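We use cookies to improve your visit. Accept | Settings

Caron wants us all off the old copper phone line by January. I have my doubts.

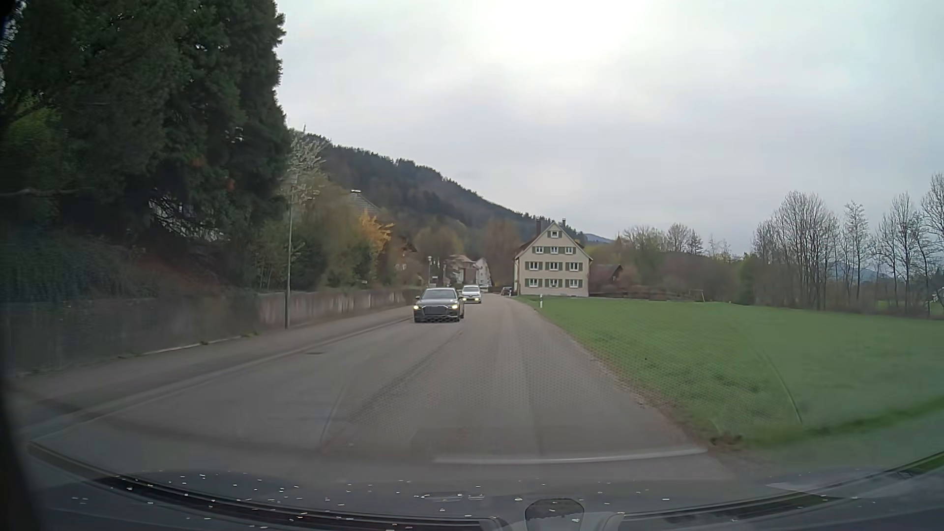
Their letter says the new Zatonex box "works just like before" – except in a power cut. 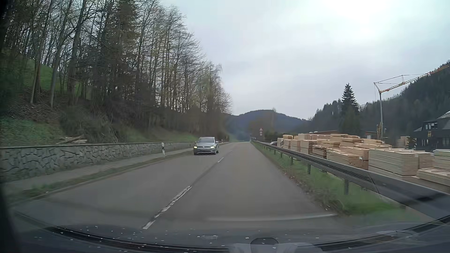

On the valley road, headlights on.

I rang to ask about a battery. 134 quid.
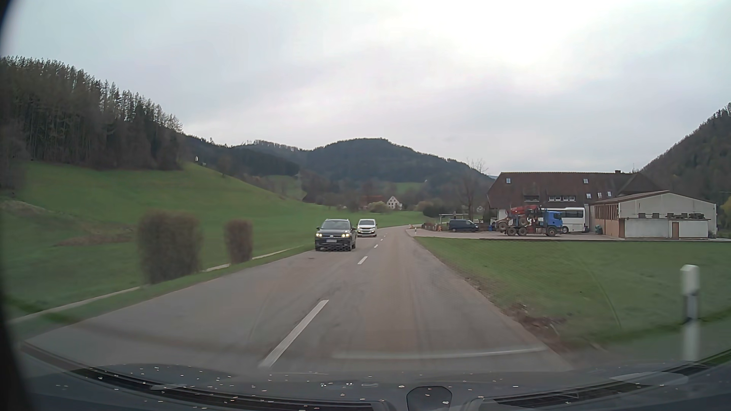
Lekutness Phone Users' Group

Bence Lengyel got four different answers from them.

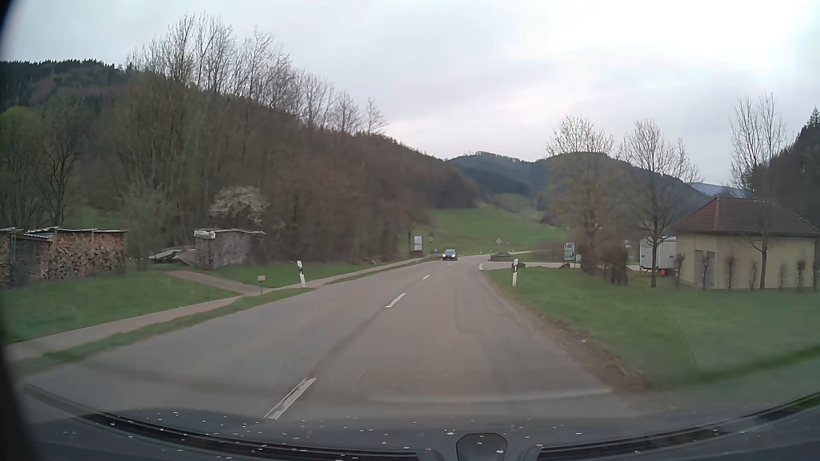

Dialling codes are staying, they say. We'll see. Mobile signal is no backup with wooded hills on both sides of the road.

5 comments | 569 shares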